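# 布ものを教えるとき、手本は人の手?それとも遠隔操作?

**投稿者:もち米**

こんばんは、いつも読むほうが専門のもち米です。少し長くなりますが、お茶でも飲みながら付き合っていただけるとうれしいです。

うちの小さな作業場でSkomdenの双腕機に布の扱いを教えはじめて、5か月になります。最初は腕をつかんで直接動かす、いわゆる手取り足取りのやり方でした。箱を運ぶくらいならこれで十分だったんです。ところが布になった途端、どうにもうまくいかなくて(布って、こちらの都合をまったく聞いてくれませんよね……)。9月からZunovitzの遠隔操作セットに替えたら少しましになりましたが、今度は私の肩がばりばりです。皆さん、布の手本はどうやって見せていますか?

**投稿者:縫い代7ミリ**

もち米さん、わかります、わかりますとも!うちも通った道です。

私は今、遠隔操作もお休みして、人が素手でやるところを頭の高さのカメラで撮る方法に寄せています。機械につながれていないと、指が自然に動くんですよね。端を探すときの迷い方まで、普段どおりに出ます。床の近くで、青い布の山から端をたぐり寄せるところを一枚置いておきます。
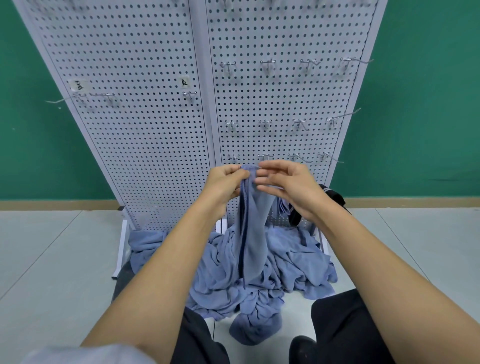
*有孔パネルの前で、水色の布の上端を左手でつまみ、右手を添えているところ。*

見てほしいのは左手です。親指とほかの指で上の端をつまんで、右手は指を少し開いたまま同じ端に添えています。この「片方は決めて、片方はまだ決めていない」感じが、遠隔操作だとなかなか出ないんです。操作桿を握っていると、つい両方ともぎゅっと閉じてしまって。私だけでしょうか。

**投稿者:Ulla Honkanen**

翻訳を手伝ってもらいながら書いています。変な日本語だったらごめんなさいね。

写真の手つき、とてもきれいだと思います。でも、私は少し反対です。人の手には指が5本ありますが、うちのグリッパは二本指です。人の映像だけで400本集めたことがありますが、右手の「添えるだけ」の動きを機械の動きに直すところで、ずいぶん苦労しました。同じ作業を遠隔操作で17本撮って足したら、そちらのほうがずっと役に立ったのです。少なくても、機械の体で本当にできた動きですから。

**投稿者:縫い代7ミリ**

Ullaさん、ありがとうございます。うーん、17本ですか。そう言われると弱いなあ。

ただ、遠隔操作の手本には操作する人の癖がものすごく残りませんか。うちの先輩の手本で学ばせたら、持ち上げる前に必ず一拍止まる子に育ってしまって。先輩は画面の遅れを待っていただけなんですけれど、機械はそれもまじめに覚えるんですよね。かわいいような、困るような。

**投稿者:Dwayne Castellanos**

横から失礼します。以前Kyeiという倉庫の案件で、タオルとシーツをやっていました。

お二人の話は、どの段階の手本かで分けて考えるといいかもしれません。山の中から端を見つけるまでは、人の手の映像が頼りになりました。写真のように布が床に広がって、ひだが何重にも重なっていると、どこを見てどこに手を伸ばすかがまず難しいので。反対に、つまんでから持ち上げるまでは遠隔操作です。力の入れ具合は映像だけでは伝わりません。

それと余計なお世話かもしれませんが、後ろのフックは気になります。あれだけ突き出していると、腕を大きく振ったときに引っかけそうで、私なら機械で同じことをやらせる前にパネルから距離を取ります。人は無意識によけますが、手本を見た機械が理由までわかってくれるとは限りませんからね。

**投稿者:縫い代7ミリ**

あっ、フック!自分の手ばかり見ていました。機械でやるときは離して置きます。右側の長く伸びているあたりは、確かに怖いですね。

**投稿者:もち米**

皆さん、こんなにたくさん、本当にありがとうございます。読みながら何度もうなずいてしまいました。

まずは端探しを素手で撮って、つまんでからを遠隔操作で、と分けてみます。Ullaさんに一つだけ教えてください。つなぎ目の姿勢は、どちらに合わせましたか?

**投稿者:Ulla Honkanen**

機械のほうです。遠隔操作の最初の姿勢を先に決めて、人がそれに近い手の高さで終わるようにしました。最初は窮屈ですが、何日かで慣れますよ。

肩のことですが、私は肘置きをつけました。Pilisの中古で3,000円くらいの簡単なものを日本の友人に送ってもらったのですが、長く続けるなら、手本の撮り方より先にこちらを試してもいいくらいです。どうぞお大事に。

**投稿者:もち米**

肘置き、今夜さっそく探してみます!端探しの映像が撮れたら、またこのスレッドに書きますね。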